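Finished the trial of the Vimeck grasp package last night, so here's the review I said I'd write. Long thread, one picture at the end.

For anyone new: I do pick-and-place work for small food handling lines. Produce mostly. Before I put anything on a real arm I run it in simulation, and for the last few months I've been looking for something better than my own pile of scripts.

Vimeck sells three things under one name. There's the simulator plug-in, a library of household and kitchen scenes, and a grasp planner that runs on top. You can buy the plug-in alone. The planner won't run without it.

I paid for the mid tier myself. No discount, no deal with them. I asked support a lot of questions and they knew me only as a ticket number.

Install first. The docs say it takes one command. For me it took an evening. The plug-in wants an older physics library than the one I had, and the installer doesn't check. It just fails partway and leaves you a folder of half-unpacked scenes.

Once I gave it a clean environment it went in fine. If you try this, start clean. I'd have saved myself the evening.

The first thing you get is a launcher with the scene library on the left and grippers on the right. Pick one of each, drop an object in, press run. That part is simple and I have no complaints about it.

There are 12 gripper models in my tier. I used the plain parallel jaw for nearly everything, as it's closest to what I run at work. Stroke, finger length and pad friction can all be edited in a text file.

You can't edit finger shape without going up a tier. I think that's a poor place to put the wall. Changing finger shape is the first thing most of us do.

Objects next. The produce set is decent. Potatoes, onions, lemons, a few others. Each one comes with a mass range and a friction range, and the planner samples from those on each run.

The collision shapes are rougher than the ones you see rendered. That's normal, you need it for speed. But there's a viewer that shows both on top of each other, and I'd like every vendor to copy that. I found one onion with a collision hull clearly bigger than the onion. Reported it, and it was fixed in the next release.

On to the planner, which is what costs the money.

It takes a depth image from the wrist camera, proposes grasps, scores them, and throws out the ones that would hit something. You can see the rejected ones too, with a reason code next to each. I used the reason codes more than any other feature.

Example: on my first batch nearly every rejection said "palm clearance." I'd set the approach depth wrong. With my old scripts I would have blamed the camera and lost half a day.

Round objects on a flat surface: very good. Long objects on a flat surface: good, with a bias toward grabbing across the short side, as you'd want.

Thin things lying flat: poor. It kept proposing grasps that need the fingertips to go into the table. The docs admit this in a footnote. If you handle trays or lids, ask them about it before you buy.

Clutter was mixed. Two objects touching was fine. Past that it slowed down a lot, and the scores bunched up so closely that the ranking didn't mean much.

Speed on my machine: a plan took over 4 seconds with the default settings. I turned the sample count down and got it to 2. I couldn't tell the difference in quality on single objects. In clutter I could.

I don't know why the slow setting is the default. It gives a worse first impression than the product deserves.

Logging is good. Every run writes out the seed, the object parameters, the chosen grasp and the rejected ones. I could replay a failure exactly. My own scripts never did that properly.

The camera view deserves a post of its own. You can put the virtual camera on the wrist, on a stand, or both. I left it on the wrist the whole time, and that is how I look at things on the real arm as well.

One catch. When you rotate the wrist, the preview rotates with it and there's no horizon marker. I lost track of which way was up several times. I asked for a marker. Support said it was on the list – no date.

Compared with others: I used Pruken for most of last year. Pruken has the better physics on soft items, and bags in particular. Its planner gives you one answer and no reasons, and I never learned to trust it.

I also tried the free version of Soler. It's fine for learning on. The scenes are a bare table and a wall, and anything trained there got confused as soon as I gave it a background with some color in it.

Background is where the Vimeck library earns some of its price. The rooms have doors, floors, cabinets and fittings, and you can swap the surface materials around without touching the geometry.

Some of the material swaps are odd. You'll get a wood texture on something that would be glass or metal in a real house. I left them in. A planner that falls over when a door changes color isn't one I want near a customer's line.

Support: written tickets only, answers within a working day, usually correct. One reply told me to reinstall when the fix was a single line in a config file. The rest were useful.

Price: I won't quote it, it depends on seats and they change it. For one person it's on the high side. For a small team sharing a license it starts to look reasonable.

Export to a real controller works through a bridge they call Dukeo. It's a separate download. It took my joint limits file without any editing, and I didn't expect that.

I've only done slow, empty-hand moves through Dukeo so far. Those tracked the simulated path well enough that I was comfortable standing next to the arm with my hand on the stop button. I haven't picked real produce with it yet, so I can't review that part.

Things I'd want fixed before I'd call it finished:
– an installer that checks versions
– finger shape in the lower tiers
– the horizon marker
– a faster default for single objects

Things I'd keep exactly as they are: reason codes, the collision viewer, the logs.

Who should buy it: people with a depth camera, a two-finger gripper and solid objects. Who should wait: anyone doing bags, film, or flat parts.

I'm renewing for another 2 months on the same tier. After that it depends on how Dukeo does with a load in the fingers.

A few of you asked what settings I use for single produce items. Parallel jaw, wrist camera, low sample count, friction range left alone. Open the jaws wider than you think you need. Let the planner pick the roll angle. The one number I always change is the approach offset, and I raise it whenever the object is sitting in or next to anything with an edge.

The approach offset in the Vimeck planner is measured from the fingertips, and the Pruken one was measured from the palm, so don't carry your old numbers across. Set it fresh for each kind of object and check it in the wrist view with the jaws fully open. With a potato on a recessed panel like this one, I want it centered in the gap and a little beyond the tips before I let the planner close in. Its long axis is tilted, so look at the roll angle it proposes too. If the proposed closing direction runs along the potato's length, reject it and sample again. I'll post the config file tomorrow for anyone who wants to try the same settings. 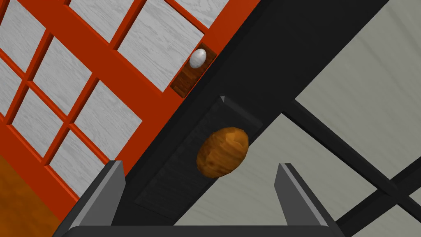
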